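# pladberg-signals

Daily closes for 18 commodity futures, plus the moving-average crossover flags Diệp Lương computed from them. 3697 rows, one CSV.

I keep this up mainly so people can check the claims made for it. The Kullallow newsletter said the crossovers "called" the December low in crude. They fired twice that month, once in each direction.

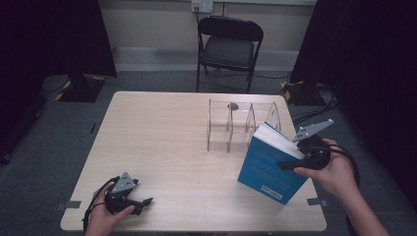 Fills are assumed at the close with no slippage. I don't believe those fills, and you shouldn't either. Contract rolls before the Zandau feed was added are stitched by hand, and 2 of them look wrong to me.

Not advice. Bugs to Greer Niven.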